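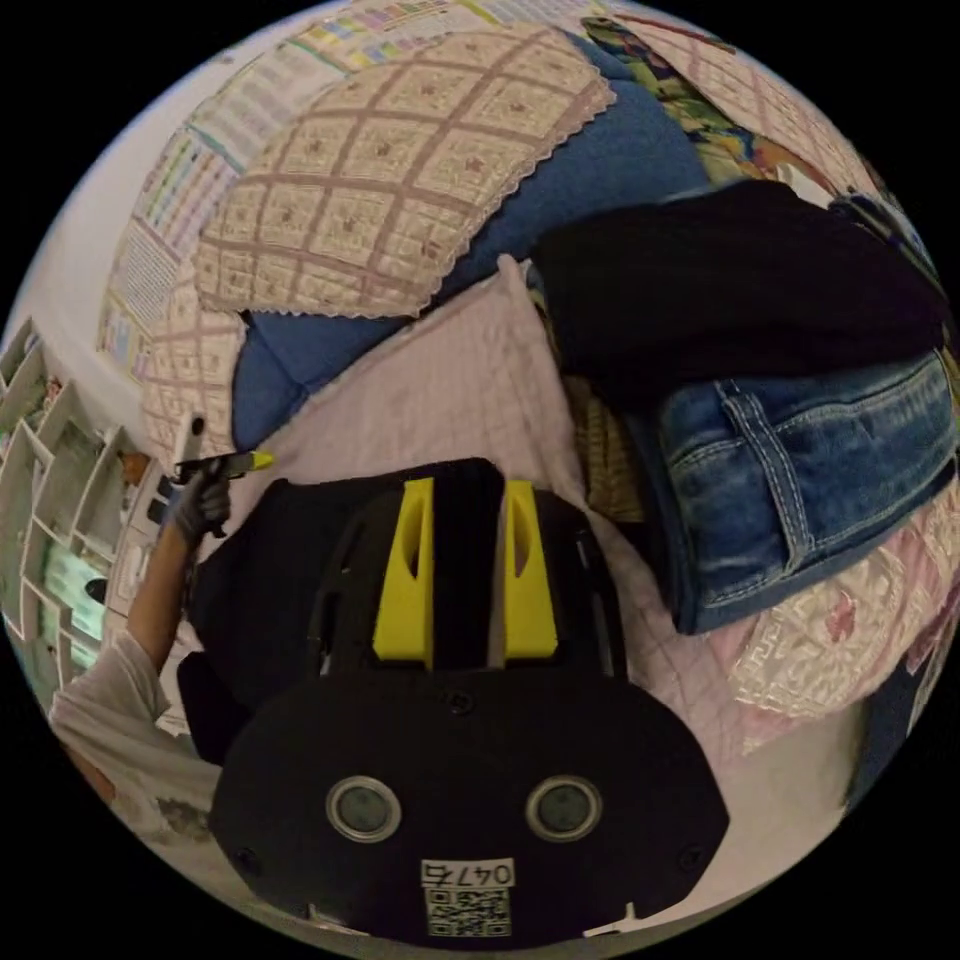 Folding and Stacking Jeans on a Bed or Sofa

Filed under Laundry. Updated December 2025.

Heavy denim stacks well if the folds are consistent. Most piles lean because the waistbands all sit on one side, where the fabric is thickest.

Basic fold

Lay the jeans flat, zipper up. Fold one leg over the other along the center seam and push the crotch point in so the edge is straight. Bring the hems up to just below the waistband. Fold in half again. Smooth each fold with the flat of the hand before making the next one.

Stacking

Set each pair with the rounded fold facing forward. Alternate the waistbands, one to the left and one to the right. Put the heaviest denim at the bottom and shirts or other light garments on top. A folded knit or throw under the pile keeps it from sliding on a smooth bedspread.

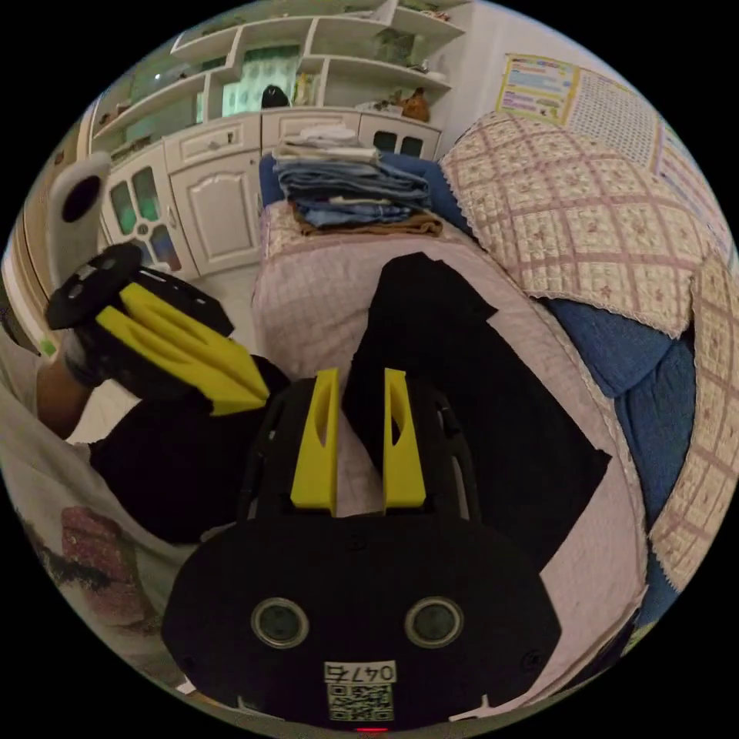 Can jeans and white cottons share a stack?
Once the denim has been washed several times and is fully dry, they can. New dark denim transfers dye, so store it separately until the rinse water runs clear.

Black trousers

Black cotton picks up lint from quilted and brushed bedding. Spread a smooth sheet first. Lay the trousers out full length, separate the legs, and check the seams for lint before folding. Use the same fold as for jeans, with one fewer turn if the fabric creases easily.
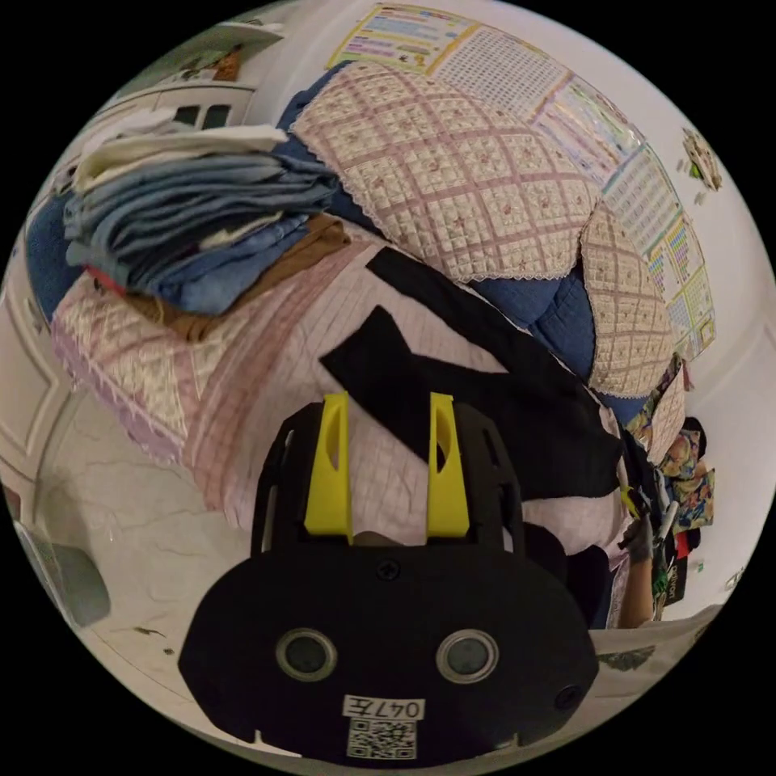
Photo: Plerkby Home Notes

Shelf sizes

Measure the shelf before choosing the final fold. The Nundby cubby insert holds 2 stacks side by side. If the pile is deeper than the shelf, refold in thirds. Leave a hand's width above the top garment so that a pair can be lifted out without dragging the one below.

See also: Sorting Darks; Removing Lint from Quilted Bedding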